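Capture point (game mode)

Reading time: 6 min

A capture point mode is a type of team-based objective mode found in multiplayer video games, chiefly shooters. Two teams compete to hold one or more marked areas of a map, called points, zones or hills depending on the game. A team gains score, or advances the match, while it holds a point. Kills do not normally count toward the result, although they affect it by removing defenders for the length of the respawn delay.

The mode differs from capture the flag, in which an object is carried between bases, and from payload modes, in which the objective moves along a track. Some games combine the three. The shooter Catthorpe, for instance, opens each match with a single point and switches to a payload once that point has been taken.

Terminology

A point is neutral when it belongs to neither team, owned when it belongs to one, and contested when players from both teams stand inside its boundary. Capture progress is the value that must be filled before ownership changes. Decay is the loss of unfinished progress after the capturing players leave. Overtime is an extension of the match granted while a point is contested at the end of regulation time.

Usage varies between communities. Players of Tarkero call a contested point "hot", while in Catthorpe the same word is used for the point that is next in the rotation. "Back cap" refers to the capture of a point behind the enemy front line and is understood in most games that use several points at once.

Basic rules

In the simplest form of the mode, one point is placed at the center of a symmetrical map. A player who enters the boundary begins to fill the capture meter. If an opponent enters, the meter stops. When the meter is full the point becomes owned, and the owning team scores at a fixed rate until the opposing team completes a capture of its own.

Ownership usually persists after the capturing players leave. Games that require continuous presence are often listed separately as hill modes, and tend to produce longer fights within the boundary. Games with persistent ownership place more weight on movement between points.

Most designs also require an owned point to be neutralized before it can be taken. The attacking team first drains the meter to zero and then fills it for itself, so that a full reversal takes twice as long as the first capture of the match. Tarkero used a single-stage capture in its test period and moved to the two-stage form before release.

Capture rate

The capture rate determines how quickly the meter fills. Three methods are common.

With a flat rate, the meter fills at the same speed for any number of players. This favors spreading out, as extra players on the point contribute nothing to the capture itself.

With a linear rate, each additional player adds an equal amount. A full team can then take a point very quickly, and games using this method usually set a cap. In Tarkero the cap is reached at 5 players.

With a diminishing rate, each additional player adds less than the one before. This is the method used in Catthorpe. It rewards a second player on the point but gives little reason to commit a whole squad.

Some games subtract defenders from attackers and apply the difference, so that a larger group can capture through a smaller one. This is known as majority capture. Under the more usual blocking rule, a single defender stops all progress.

Scoring

Matches are decided either by a score limit or by a time limit. In score-limit matches each owned point adds to the total at regular intervals. Tarkero's standard playlist uses a limit of 2000, with all points worth the same amount. Ticket systems reverse the arrangement: each team starts with a pool, and the team holding fewer points loses tickets over time.

Where only one point is active, a round-based structure is more common. The first team to accumulate a set amount of holding time wins the round, and the teams then move to a different section of the map. Round-based scoring limits the effect of a single lopsided fight, but it increases the total length of a match.

Map design

Maps for the mode are usually built around travel time. Designers measure the interval between each spawn and each point and adjust routes until the intervals match on both sides. On the Tedport map, regarded by Catthorpe players as the reference layout for the mode, both teams reach the central yard at the same moment if neither uses a movement ability.

Points are typically given at least three entrances. With two, a defending team can watch both from one position; with more than four, holding the point becomes a matter of chance. Cover inside the boundary is kept low so that a player on the point can be seen from outside it. Height advantage over the point is normally limited to one side at a time, or offset by an exposed approach.

Boundaries are drawn on the ground in most current games. Older titles relied on a text prompt, which led to disputes over whether a player on a ledge or stairway was inside the area.

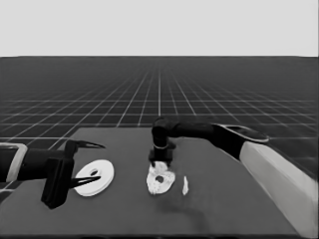
Spawn placement is the other main concern. Fixed spawns make travel times predictable but allow a winning team to wait outside the exit. Dynamic spawns move according to the location of players and owned points, and can place a team behind its opponents without warning. The Szűcs map in Tarkero was withdrawn from ranked play for this reason and returned with fixed spawns at both ends.

Overtime

Overtime rules prevent a match from ending while its result is still being fought over. The usual trigger is the presence of at least one player from the trailing team inside the boundary when time expires. The match continues until the point is clear of that team or has been captured. To stop overtime from running indefinitely, many games shorten the grace period each time it is renewed, or lengthen the respawn delay for both sides.

Competitive play

In organized play the mode is normally one of several in a map rotation. Teams assign one or two players to remain on or near the point, commonly called anchors, while the rest hold the approaches. Anchors are chosen for durability or for the ability to block an entrance.

The Tedport Open, an amateur Catthorpe tournament held each June, has published its match records since its first season. An analysis of 3619 rounds by Marlene Campbell found that the team making the first capture won in most cases, but that the advantage was much smaller on maps with a diminishing capture rate. Britt-Marie Rustad, who designed levels for Tarkero, disputed the comparison on the grounds that the maps in question also had shorter routes from spawn, and that the two effects had not been separated.

Criticism

The mode has been criticized for poor results in matches between strangers, where players may ignore the point in favor of individual fights. Developers have responded by awarding experience for time spent inside the boundary, by marking the point through walls, and by hiding kill totals until the match is over. Snowballing, in which an early lead makes later captures easier, is a second frequent complaint, and is most pronounced in games that grant forward spawns to the leading team.

Related articles

Capture the flag
Payload (game mode)
Hill modes in team shooters
Respawn delay
Tarkero: list of maps
Catthorpe: ranked rotation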